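About Nurnulico

Nurnulico is a translation and language school on the second floor of a building in Lurnbridge that used to sell carpets. We teach Mandarin, Portuguese and Polish to adults, and we translate documents for people who need them by Friday and remembered on Thursday. 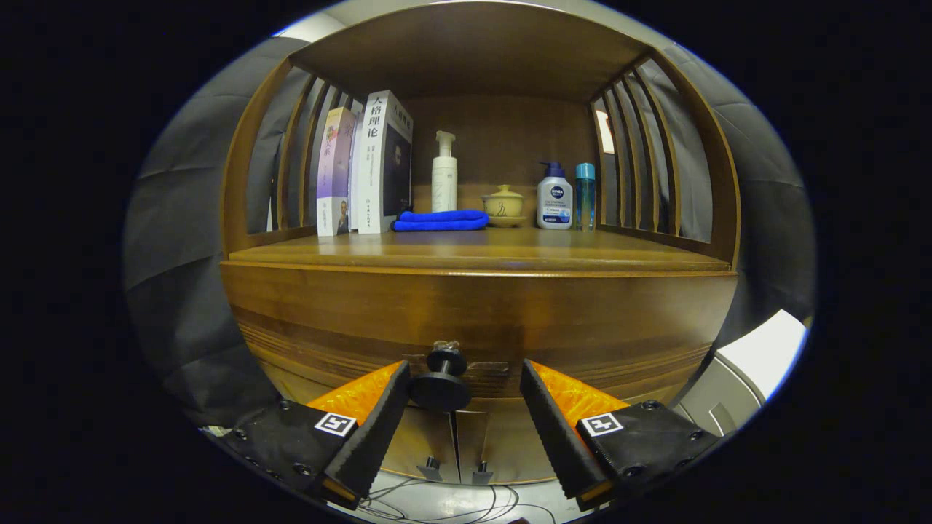
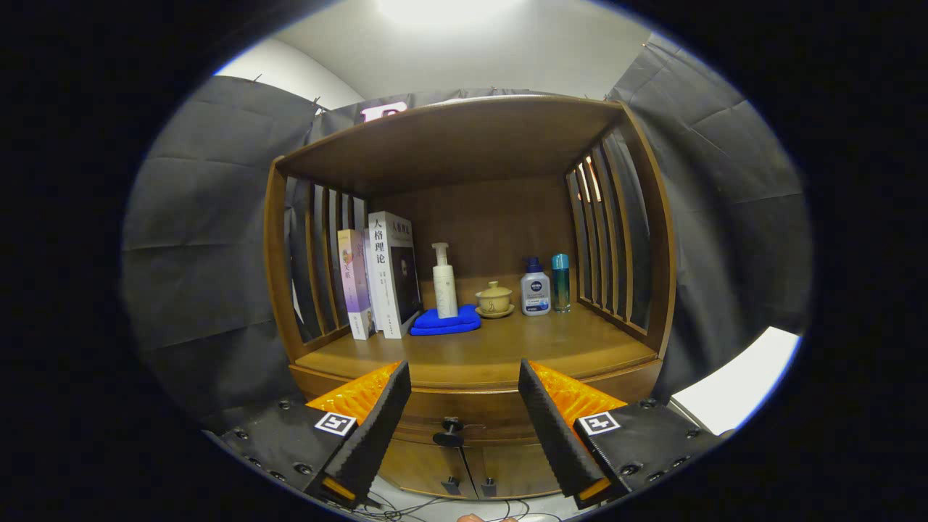 The bookshelf, Lurnbridge.

We started with one evening class and a whiteboard that would not wipe clean. For the first year every lesson took place over a faint grocery list left by the previous owner of the board, and a good many of our early students can still say "two onions" in Mandarin without hesitation. The carpet showroom came later. So did the second whiteboard. The sample books took a whole summer to clear out, and the stairs are still done in a pattern called Mengal, which the landlord describes as hard-wearing and which we have so far failed to wear out.

Classes

Groups are capped at 16. We tried larger ones and found that the back row was learning mostly from its phone. A term runs from September to December or from January to April, one evening a week, with a Saturday morning group for people whose evenings belong to their children. There is a short August course too, quieter than the rest and a little sweaty, as the windows on the street side were painted shut long before we came.

Beginners are welcome and so are people who were beginners once, gave up, and would like to be beginners again. You will be asked to speak out loud in the first lesson. Everybody dislikes this and it goes on for ten minutes.

We do not promise fluency in any number of weeks. If you come every week and do the homework, by spring you should be able to order dinner, complain about the dinner, and understand most of the reply. Mandarin takes longer. Your tones will be wrong for a while and our teachers will tell you so, kindly, and then again.

Translation

The translation desk handles birth certificates, school records, leases, recipes, letters from aunts and the occasional instruction manual. Our longest job so far was the complete parts catalog for Prostedar, a maker of commercial ovens, at 789 pages. It contains 3,336 separate parts, and we know the Polish for every one of them, including four kinds of hinge. If you ever need to discuss a hinge in Kraków, call us.

Ordinary documents take 3 working days. Rush jobs cost more. Handwriting costs more too, and doctors' handwriting is quoted separately, once we've had a chance to sit down with it.

Finding us

Use the side door, the one without the carpet sign. The front door has the carpet sign and does not open. The office is staffed in the afternoon and until the last class ends. Parking behind the building belongs to the dentist, who checks.

Term dates | Fees | Get a quote | Contact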